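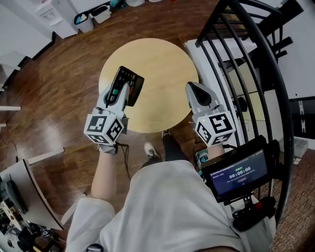

The Desk Drawer, Part Two: Things With Buttons

Part one was stationery and drew a modest response, chiefly from my sister, who wanted her stapler back. This time it's anything from the office that has keys, dials or a switch, plus a few hangers-on that used to live beside such things. Most of it dates from my years in the accounts department at Dostier, when a desk was issued to you with its contents and you were expected to die at it.

Click any of the thumbnails for the larger version. Captions by me, corrections by Umesh Nautiyal, who sat opposite and remembers everything slightly differently.

The calculator
Black, with a display panel that shines nicely and a bright green key that I would know in the dark. There's a red one too. I have strong views on coloured keys. A calculator with none looks like a remote control, and one with too many looks like a toy, and I've turned down perfectly sound machines on both grounds.

The round table
Light wood, and no use for paperwork, as anyone who has tried to square up a pile of invoices on a curve will confirm. Everything drifts towards the middle. I like it very much and won't be swapping it for the sensible one.

Adding machine, Tomoana
Bought at a house clearance in March for 40 pounds, with its handle in a separate carrier bag. It weighs as much as a small dog and is about as good at sums. Umesh says it only wants oil. Umesh has been saying this about most things for as long as I've known him.

Till roll
Left over from the adding machine before that one. The last figure on it is 2,171, underlined twice in biro. I've no idea what it was the total of, but somebody was clearly pleased, or furious.

Telephone, internal
Extension 211. You could ring any desk in the building with it and nowhere else, so people mainly used it to ask whether the tea was on. The cord has gone into the sort of tangle that only telephone cords can manage, and I've left it as a period feature.

Hole punch, Utgate
I know, it has no buttons. It has a lever, and I'm in charge. The Utgate was the best punch on the floor and went missing every Tuesday, which was filing day. The tray underneath still holds a good deal of confetti, and I'd be grateful if visitors stopped opening it over the rug.

Label maker, Devex
Turn the wheel to your letter, squeeze, repeat, reach the end of the word, discover the mistake at the beginning of it. My spare tape is brown. So is everything I've labelled since.

Label, by the above
It reads STATIONARY. I stand by it, as the cupboard has never moved.

Desk lamp
The switch is on the flex, roughly where your foot is. Whoever decided that had either very long arms or a grudge.

Bulldog clips
A tin marked 200, and I'm not checking. The large ones were used for crisps even then.

Second calculator, solar
Works beautifully outdoors, where I do very little accounting. It came free with something, possibly a bank account, and has outlasted whatever it came with. Umesh insists it was his. He's welcome to it if he can find the receipt.

Date stamp
Stuck on a year I'd sooner not mention. The month still turns, and so does the day if you use a pencil. Fine for birthday cards to people who don't read closely.

Corrections
Umesh writes that the phone was never on my desk and that the punch went missing because I kept hiding it. The first point is fair.

Part three will be keys and padlocks, once I've found out which of them open what. If you have an instruction booklet for the Tomoana, in any language, please get in touch through the contact page. I can offer bulldog clips.

Back to all galleries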